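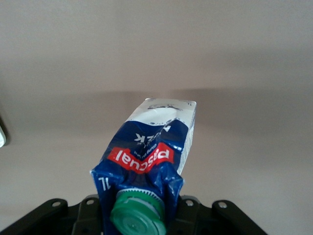
Figura 2. Envase de cartón de 1 L con tapón de rosca verde, aplastado.

Inicio | Manual de la zona de desayuno | Apartado 5 | Anterior | Siguiente

5. Retirada de envases y puesta a punto de la mesa

El presente apartado se aplica a las salas de desayuno de la residencia Trustville. Las operaciones se realizarán al término de cada turno.

5.1 Envases de leche

1. Compruebe el contenido del envase. Si queda leche aprovechable, ciérrelo y devuélvalo al frigorífico.
2. Vacíe los restos en el fregadero y enjuague el interior con un poco de agua fría.
3. Pliegue las paredes del cartón hacia dentro para reducir su volumen.
4. Enrosque de nuevo el tapón y deposite el envase en el contenedor amarillo.

Precaución: no apriete un envase lleno o a medio vaciar – el líquido puede salir a presión por la boca.

Nota: los envases abiertos que lleven más de dos días en el frigorífico se desecharán en todo caso.

5.2 Bandeja y taza

1. Pase un paño húmedo por el tablero y séquelo.
2. Coloque la bandeja sobre la mesa, con la cara decorada hacia arriba.
3. Deposite la taza de pie sobre la bandeja, con el asa accesible.
4. Sirva la leche con la bandeja ya apoyada. No la transporte con tazas llenas.

Precaución: no utilice estropajos metálicos sobre superficies impresas.
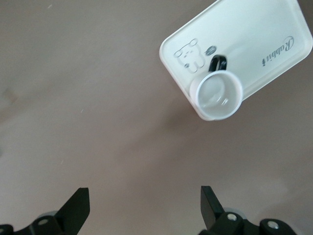 ¿Puede guardarse la leche abierta en la puerta del frigorífico?

Es preferible colocarla en un estante interior, donde la temperatura varía menos; la puerta se reserva para bebidas y salsas.

5.3 Reposición

El almacén Rimer entrega alrededor de 21 envases por pedido. Toda falta se anotará en el impreso 579 y se remitirá a Ragnheiður Vídalín, responsable de suministros – antes de las 11:00 si se precisa entrega en la misma jornada.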